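The Pink Bottle by the Washer

How a shelf of loud plastic jugs gave way to one good-looking bottle, and why laundry rooms are better for it

I have a soft spot for laundry rooms. Kitchens get the magazine covers and bathrooms get the fancy tile, but the place where the socks go is where you find out how a home runs. So when I set out to spend a February looking at the way people store their detergent, I was happier than any grown adult should be. Seven laundry rooms! I'd have gone to twice as many.

My first stop was an old mill building in Gilumer, where the machines are shared and every household keeps its supplies in a labeled cubby. Some cubbies were chaos. Others were so lovely I wanted to move in – a folded cloth, a scoop on a hook, a single bottle in a color somebody had clearly picked on purpose.

Color is the big change. For years the choice was orange, blue or a different blue. Now you see sage, butter yellow, and more and more of a soft pink leaning toward lavender. Wevel, a small refill shop a short walk from the mill, keeps a whole wall of them, and people stand in front of it the way they stand in front of paint chips. I did it too, for longer than I'd like to say.

Shape matters just as much. A tall, straight cylinder takes up very little shelf, and you can line up three where one handled jug used to sprawl. The trade-off is that a tall bottle tips more easily, especially on top of a machine that shakes its way through a spin cycle. Put it on a low shelf or in a tray with a lip and you'll stop worrying about it.

Then there's the label. Paper looks great on day one, but a laundry room is damp and the corners start to lift. At Wevel they told me to wipe the bottle down after pouring and let it dry before it goes back. A strip of clear tape over the edge works too, if you don't mind the shine.

A bottle in this family, tall and lavender-pink with a silver ring at the top, has a paper label that is already curling away at one end. Across the room, a dark gray front-loader has its door wide open, which is how I leave mine between loads. 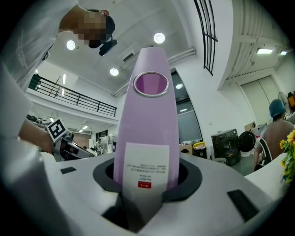 Setting up your own corner

Start by taking everything out. I found 2 stain sticks behind my own machine and a box of something so old it had turned into a brick.

Keep the everyday bottle closest to the washer door and put the specialty stuff higher up. Give yourself a small lidded bin for lint, too – it's the cheapest upgrade in this whole story.

If you decant, write down what's inside and how much goes in a load. The Ulel, a tiny laundromat off Dwivedi Street, chalks its doses on the wall above the machines, and I came home and did the same on the back of the closet door.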